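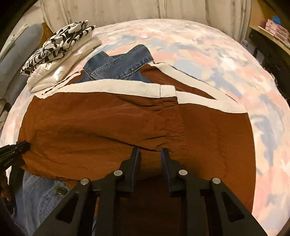 Folding the rust-brown one

26th April

Every spring I take the warm clothes out of the bedroom and put them in boxes until August, when I start to miss them again. This year I began with the most difficult piece, the rust-brown one with the cream-white trim and the denim collar. I do it on the bed, on top of the sheet with the soft pink and yellow patches, as my table is too small for it.

The fabric is thin and it does not like to stay where I put it. I lay one sleeve across, I smooth it with my palm, and a new crease comes in another place. The ribbed bands are the worst part. They are heavier than the brown cloth, so they pull it a little to one side, and then the whole thing is crooked. The collar gives me less work. Denim keeps its shape very well – I only put one flap over the other and leave it so.

My mother folded everything around a piece of cardboard, and I still have hers, but for this one it is too narrow. Last year I tried to roll it, following the advice on a leaflet which came with my Fadar storage box. When I opened the box it had so many lines that I spent 15 minutes with the iron, and the gathers still looked tired. So now I fold it flat again: sleeves first, then the sides, then the bottom up to the collar, and a sheet of tissue paper between.

I bought it in a small shop in Varela, 11 years ago, on a day when it rained and I had no proper clothes with me. It was not cheap. I remember that I walked out, drank a coffee and went back.

The Fadar box takes up to 15 pieces if they are thin. I have 2 of these boxes, and one has a broken lid which I close with a ribbon. Tomorrow I must do the scarves and the wool socks, and look for the lavender bags – I think they are behind the towels.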